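Setness Foundation Equipment Grant
Progress Report, Arndale Sorting Cell
Submitted by Grudatwood Technical Services, 6/19/26

1. Purpose of this report

This report covers the second period of the grant and describes the condition of the sorting cell at the Arndale site, the maintenance carried out on it, and the work that remains. Expenditures are reported separately on the form supplied by the Foundation.

2. Condition of the cell

The arm remains on its original pedestal at the back edge of the table. At the start of the period the mounting bracket was inspected and every bolt was brought back to its specified torque. Three had fallen below the limit. They were replaced, and the bracket was added to the monthly inspection sheet. The cable was checked for wear along its length and found acceptable.
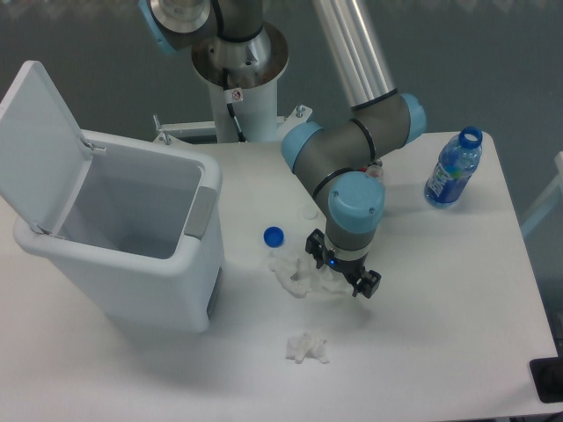
Joint calibration was repeated after the bolts were replaced. The wrist required a small correction and the other joints were within tolerance. Hiếu Huỳnh, who is responsible for the cell, has revised the calibration procedure so that it can be completed in 40 minutes by one technician. The earlier procedure required two people and the better part of a morning.

3. Gripper maintenance

The finger pads were replaced once during the period. The worn set had been in service for 26 days, and the supplier, Rashidi, has agreed to provide a firmer grade for comparison in July. Finger alignment is now checked at the beginning of each shift and entered in the log. 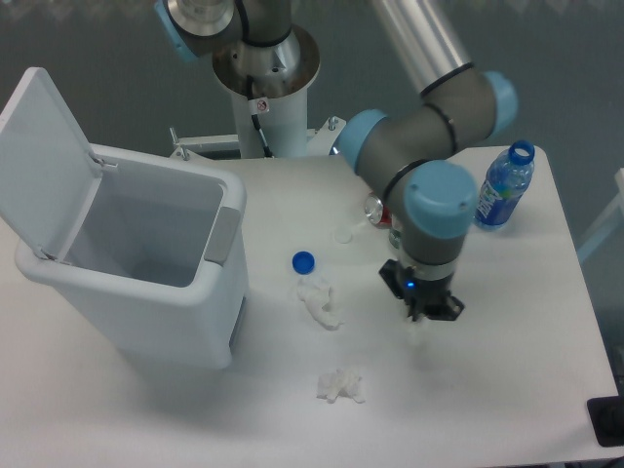

The standard work set was also revised. Under the original plan the cell was tested only on rigid containers, and faults in low grasps were not found until late. The revised set includes items that lie nearly flat. The blue bottle cap and the crumpled tissues on the table require the fingers to close very near the surface, and an error in the height setting becomes apparent within a few attempts. The bin stays at the left of the table with its lid open, so that the release position can be verified in the same session. Technicians have been asked to use this set after every pad change. 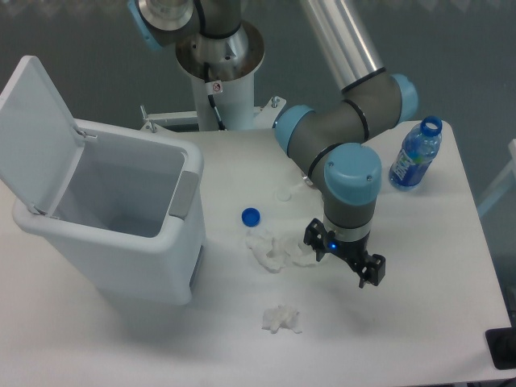 4. Stoppages

The log shows 19 stoppages for the period. Most were protective stops caused by contact with the tabletop and were cleared at the cell. The height limit in the controller was raised slightly as a result. One stoppage involved a connector at the controller cabinet and required a replacement part, which delayed work until it was delivered.

5. Work remaining

The firmer pads will be fitted when they arrive. A second technician is to be trained on the calibration procedure, and the written maintenance schedule will be sent to the Foundation with the next report. We request approval to move the unspent travel allowance to spare parts, primarily finger pads and one additional cable. No change to the total award is requested.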